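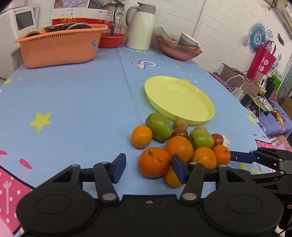

Tirnthorpe will start the new season without a permanent sporting director for the first time in five years, and the club's departing recruitment chief says the supporters should not be worried by it.

He leaves at the end of the month after handling every transfer in and out of the club since it won promotion. In an interview at the training ground he talked about the striker the club missed, the goalkeeper it kept, and the difficulty of buying players for a team whose ground holds fewer people than some of its rivals' away sections.

"We have always been a selling club," he said. "People don't like to hear that, but it pays the wages. The question every summer is who goes, and whether we get to choose the date."

Last summer they did not get to choose. Nenden came in for the club's captain with two days left in the window and met the release clause in full. The player had told Tirnthorpe in the spring that he would not push for a move, and the recruitment chief says he still believes that was true when it was said.

"He got a phone call, he had a decision to make, and he made it. I drove him to the medical. I don't hold anything against him. What I would change is the clause. We set it when he was in the second division and we never went back to it. That's my mistake and I've told the board so."

The money arrived too late to spend. Tirnthorpe had a list of three midfielders for exactly that situation, but one had signed a new contract the week before and another failed to agree personal terms. The third was at a club that wanted the full fee up front, and the bank would not release it over a weekend.

Tirnthorpe went into October with two fit midfielders and won one match in nine. The head coach was asked about the squad after every defeat and, to the recruitment chief's relief, never blamed it.

"He could have. He knew what had been promised and he knew what he'd got. He came into my office after the home loss to Nenden, shut the door and told me what he thought, and then he went downstairs and told the press the players had been poor at set pieces. They had been, to be fair to him."

The season turned in the winter window, when the club brought in a left back and a holding midfielder, both on loan. Neither had played a league match since August. Tirnthorpe lost only three times after they arrived and finished four points above the relegation places.

Asked how he found them, he said there was no great method behind it. The left back had been on the club's books as a teenager and had been let go at 16 for being too small. The midfielder was recommended by a scout who had gone to watch somebody else.

"The scout's report on the player he was sent to see was two lines. The report on the other one was a page and a half. That tells you something. We watched six more matches and made the call."

The club's recruitment department is small. There are four scouts, one of them part time, and an analyst who also cuts video for the academy. They use the Melnyk system to sort through players by age, minutes and contract length, and the recruitment chief said it has saved the department a lot of driving. He does not let it pick anybody.

"You can put in what you want and it will give you 50 names. It won't tell you that the lad in eighth place doesn't track his runner when his team is two goals down. Somebody has to go and sit in the rain for that. I still think you need to see a player away from home before you sign him, and ideally away from home on a bad pitch."

His best piece of business, he thinks, was one that few supporters remember as a transfer at all. Three years ago the club had agreed to sell its goalkeeper, then 20 and without a first-team appearance, to Skostov for a small fee. The paperwork had been drawn up. The recruitment chief went to an under-21 match the night before it was due to be signed and asked the chairman the next morning to call it off.

"He made one save. It was a good save, but it wasn't really that. He'd been told he was leaving, and he spent the whole 90 minutes organizing a back four he was never going to play with again. I thought, we're going to be looking for one of those in a year and it'll cost us ten times this."

The goalkeeper has since played more than 100 times for the first team. Skostov were unhappy and the two clubs did not deal with each other for a while, although he says relations are fine now. A preseason friendly between them has been arranged for next month.

He is less comfortable talking about the striker. Tirnthorpe had tracked a forward in the Skostov youth team for 14 months and had a deal in principle with the family and the agent. The club then asked for another look at his knee. The second scan took nine days to arrange, and by the time it came back clear he had signed elsewhere. He scored 22 goals last season.

"I think about that one. The doctor was right to ask. I was wrong to let it take nine days. There are things you can't control in this job, and then there's picking up the phone on a Friday afternoon."

Tirnthorpe's ground remains the limit on what the club can do. Plans to add around 1,000 seats behind the west goal were approved in the spring, with work due to begin once the drainage is finished. The recruitment chief said the extra income would help, but that players rarely ask about it. They ask who the coach is, how long he is staying, and where their children would go to school.

"Wages come up, of course. We can't win on wages. We lost a center half this spring to a club in the division below us – they offered him almost double. What we can say is that if you're good enough you will play, and if you play well we won't stand in your way. I've said that to every player I've signed and I think we've kept to it."

For the time being his work will be shared between the head coach, the chief scout and the chairman. He was asked whether that could lead to a coach buying for next Saturday and leaving the club with the bill. He said it was a fair question.

"It's happened at plenty of places. Our coach isn't like that. He's turned down players I wanted because he thought they'd block a kid in the academy. But I would like to see somebody in the job by the winter window. It's a lot to ask of three people who all have something else to do."

Two signings have been completed already this summer and he expects a third before the squad reports back. He would not say who, only that it was a wide player and that the medical had been booked for a Monday. The left back's loan has been made permanent. Talks over the midfielder are going on, with his parent club asking for more than Tirnthorpe had budgeted.

As for himself, he has no job lined up. He has had two conversations with clubs abroad and turned down one offer, from Nenden, which he said came too soon. He intends to spend July at home and has promised not to watch any football until the season starts.

"I've got a ticket for the Skostov friendly," he said. "So that won't last."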